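How a Robot Learns to Post Shapes

By the Fliletti science page
February

You have probably played with a shape sorter. It is a box or a block with holes in it, and each hole matches one shape. Most children can do it by the time they are two or three. For a robot it is a hard job, and that makes it a good way to practise.

Tilico makes a practice kit for schools and clubs that already have a small robot arm. It is called the Morris kit. You get a thick sorter block, a holder for the pieces, and grey panels that fit together to make a tray with low walls. The kit also comes with 19 lesson cards. It costs 200 pounds, and the robot arm is not included.

The robot picks a piece up with its gripper, the part that works like a hand. The fingers of a gripper often have rubbery pads on the ends. Smooth metal would let a small piece slip, and rubber holds it better. 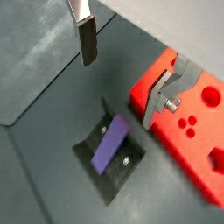 Before the fingers close, the robot has to know where the piece is and which way it is turned. If a block is lying at a slant, the gripper must turn to match it. You do this with your own wrist when you pick up a pencil. You don't have to think about it, but a robot has to work it out from its camera.

Then there is the question of which hole to use. The block in the Morris kit has nine places to choose from, in three rows of three. Some are easy to name, such as the star, the hexagon and the oval. Others are groups of little holes close together. A square piece will not go in the star, and it will only go in the square if its corners line up. If the robot is a few millimetres out, the piece sits on top and stays there.

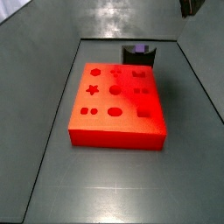
Arusier wrote to us to say that the plain grey walls are the best part of the kit, as their club used to run its robot on a patterned tablecloth and the camera kept getting muddled. They would still like a second block with harder shapes in it.

We think that is a fair point. A robot camera finds things more easily when the background is one dull colour and the things it needs are bright. Shiny spots from a lamp can still cause trouble, so it helps to move the tray until the light is softer.

A robot does not get better by being told the answer once. It needs lots of tries. The booklet in the kit describes one test in which an arm made 694 tries, and the kit makers kept a record of every one. The tries that went wrong were kept too. They show the robot what to avoid. 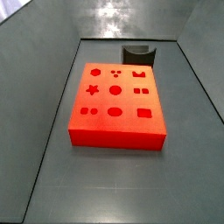
The sorter block, with nine shapes cut into the top.

You can try a robot's job at home with any shape sorter. Shut one eye and use kitchen tongs in place of your fingers. Pick up a piece, turn it and post it. Ask a grown-up to time you for around 2 minutes and see how far you get.

The kit is meant for children of eight and over, with an adult to look after the arm. Keep your hands out of the tray while the arm is switched on.

More to read
Why do robots need cameras?
What is a gripper?
Can a robot tie a shoelace?
Make a cardboard hand that moves

Contact us | Copyright Fliletti | Back to top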